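3.2 What people do with an old desktop

I came into this part of the project expecting to write about recycling depots. That's where the money goes, and it's where most of the earlier work on household e-waste starts. But once the survey forms from Grultby and Jeralside were in, the depots hardly came up. What came up, over and over, was the cupboard. Of the 1815 households that sent a form back, 635 told us they had at least one desktop computer at home that no one had switched on in the past year. I have two myself, so I'm in no position to lecture anyone.

We asked people why they'd kept the thing. The box on the form was small and people wrote up the margins anyway, which I loved. Photos came up a lot (family ones, mostly, on a drive they didn't know how to get at). So did plain guilt about throwing away something that had cost a fair bit. A good few had meant to give it to a nephew or a neighbour and the moment had passed. And then there were those who'd been told by a shop that it wasn't worth fixing, and hadn't quite believed it — I have a lot of sympathy for that group.

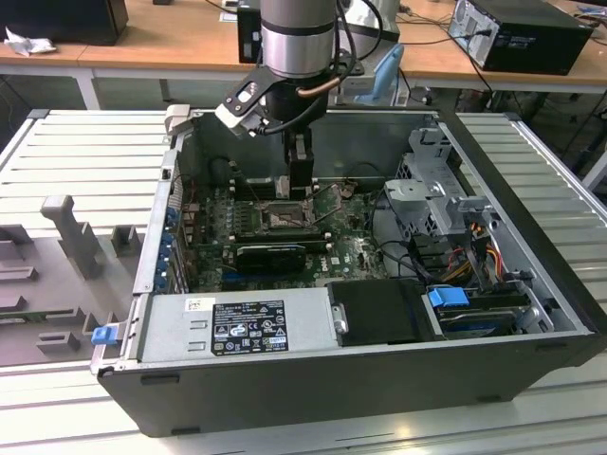
The thirty follow-up interviews were done in June, mostly at kitchen tables, and they changed my mind about what "broken" means. I'd coded it on the form as a yes or no question. In conversation it was much mushier than that. One man in Grultby called his computer dead, then mentioned that his daughter had used it for her homework until they moved house. A woman in Jeralside said hers worked perfectly but was "finished", by which she meant that the bank's website no longer liked it. If I were doing the survey again I'd drop the yes or no and leave a blank line.

Opening the case was the other surprise. I'd assumed people would be put off by the technical side, and some were, but what they talked about was permission. They felt they weren't allowed. Several brought up a warranty that must have run out years earlier. Only eight of the thirty had ever taken a side panel off, and most of those had done it to clean out dust or to add memory. They were noticeably calmer about the whole business of repair, though I can't tell from this whether looking inside made them calm or whether calm people look inside.

Figure 4 has a desktop with its panel off, lying on its side, with the processor sitting in its socket and no cooler over it. When I talk about "the inside" in the rest of this section, that's the sort of view I have in mind: a board, a few things plugged into it, and a metal box holding it all together.

Figure 4. Inside of a desktop computer, side panel removed.

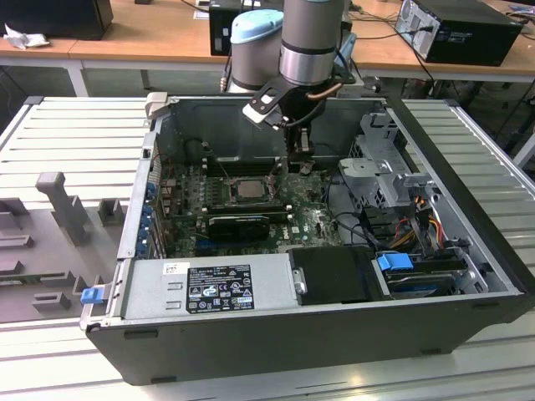 3.3 The Jarman repair evenings

Both towns have had some version of a repair evening, and the Jarman hall in Jeralside has the longest-running one. I went along to several, at first to take notes and later because the soup was good. Entries in the sign-in book were coded with the Clorusia scheme set out in section 2, so a desktop brought in for "being slow" and one brought in for "not starting" are kept apart here, even when the owner used the same word for both. The coding was closed off on 1st July, and anything signed in after that is left out of the tables.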